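Play kitchens and robot arms draw a crowd at Kusell open day

Kusell threw open the doors of its robotics workshop on 11th August, and the busiest spot in the building was a white table covered in toy food. Visitors stood two deep to watch the arms at work among the bowls and plates, and plenty of them came back for a second look!

The morning belonged to pick-and-place, the everyday business of getting a gripper to the right object without bumping its neighbors. It sounds simple. Watching it up close - with a banana, a strawberry and a big oval plate all sharing the same tabletop - gives you a real respect for the people who do it.

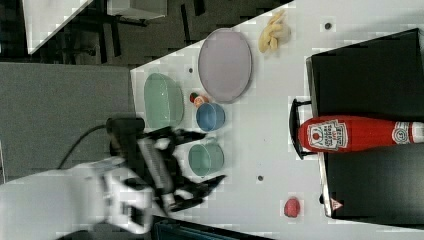 Getting a grip

Staff from Ternell, which runs the workshop jointly with Kusell, took questions between runs. Younger visitors wanted to know how an arm decides where to close its fingers, and the answers came with plenty of hand waving and some very good drawings on the back of a program.

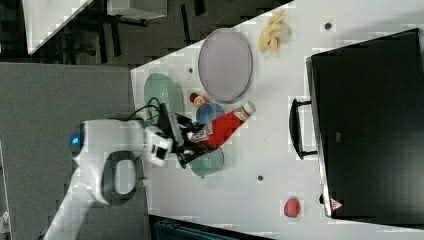

The gripper closes on a red object with a white cap, with bowls on either side.

The team has logged 2,438 practice runs since March, and 2,212 of them ended with the object where it was supposed to go. The rest are saved and studied just as carefully, and visitors could page through the records on a laptop by the door.

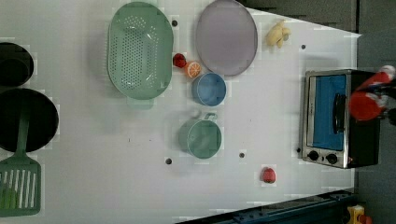

Grewal, who stayed until closing, wondered how the arms would cope with real dishes in a real sink, and hoped the next open day would give that a try.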